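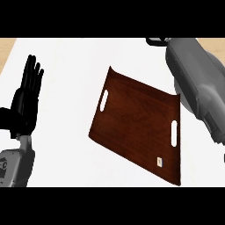 Moving mom's 80th lunch to our place and I need to sort out seating vs food table. Buffet or plated? There are 12 of us and the apartment is small. Was thinking food goes down the middle on a dark wood tray like that one, on a white table, with plenty of bare space left on both sides so people can reach in. My sister says no, do plates in the kitchen and carry them out. Mom uses a walker so she won't be getting up for seconds. Also is 30 minutes enough between people showing up and eating? Lunch is Sunday, cant change the day.

Kagiso Nel
2025-02-23

Did this for my dad last year. Go family style but plate your mom's first, before anyone sits. Put her at the end closest to the hallway, walker parked behind her chair. Nothing tall in the middle or she'll be talking to a vase. 30 min is fine if the hot stuff is already in the oven, if not make it an hour, my brother in law has never been on time for anything. Buy the cake, don't bake it. Keep two serving spoons per dish, one always ends up in the wrong bowl.

Anjani Menon

buffet. less dishes

Modise

Plated for 12 out of a small kitchen is a lot, first 8 plates go cold while you do the rest. Wouldnt do it. Soup in mugs while everybody's still standing, then bowls on the table. And check you have enough chairs NOW, we ended up with two people on a piano bench.

Rukcombe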